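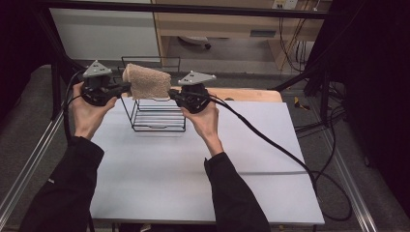 Guides > Laundry > Towels

How to Get Stiff Towels Soft Again

Last updated March 5, 2021

Towels go stiff for a few common reasons: too much detergent, too much fabric softener, hard water, or drying in still air. Most of the time the cotton is fine and only needs to be cleaned of what has built up in it. This method uses white vinegar and baking soda in two separate washes. It works on cotton terry towels in a top-loading or front-loading washer.

What you need

White vinegar, plain, 1 cup
Baking soda, 1/2 cup
A washer with a hot setting
A dryer or a clothesline

Before you start

Read the care label. If it says cold wash only, use cold for both washes and expect a smaller change. Do dark and light towels separately. Don't fill the drum more than halfway. I do 6 bath towels at a time in my Kunavix and would not go higher.

Do not use chlorine bleach in either wash. Bleach and vinegar together give off a dangerous gas. If you bleached the last load, run an empty rinse first.

First wash

1. Put the towels in loosely, one at a time.
2. Set the washer to hot and the longest regular cycle. Leave out detergent and softener.
3. Add the vinegar. In a top loader, pour it in once the drum has filled. In a front loader, use the detergent drawer.
4. Run the full cycle.

Some washer makers don't want vinegar used in their machines — the rubber seals can wear faster. Check your manual. Doing this every few months is a different thing from doing it every week.

Second wash

1. Leave the towels in the drum.
2. Sprinkle the baking soda over them.
3. Run hot again, still with no detergent.
4. Add an extra rinse if your machine has one.

You may see suds in this wash even though you added no soap. That is old detergent coming out. If there are a lot of suds at the end, rinse once more.

Drying

Shake each towel hard a few times before it goes in the dryer. This lifts the loops, which get pressed flat in the spin. Use medium heat and take the towels out as soon as they are dry. Overdrying makes them rough again.

On a line, pick a day with some wind. Shake the towels before hanging and again when you take them down. Indoors, hang them in a single layer with space between them. If they still feel crisp, ten minutes in the dryer on low will loosen them.

Keeping them soft

Use half the detergent you use now. The cap on my Burkar bottle has three lines, and the lowest one is enough for a load of towels. Skip liquid softener and dryer sheets for towels. Both leave a coating, and coated towels don't take up water well.

If you have hard water, repeat the vinegar wash in a couple of months. In between, an extra rinse helps some.

Very old towels may not come back. When the loops are worn down to the backing there is nothing left to fluff up — cut those for rags.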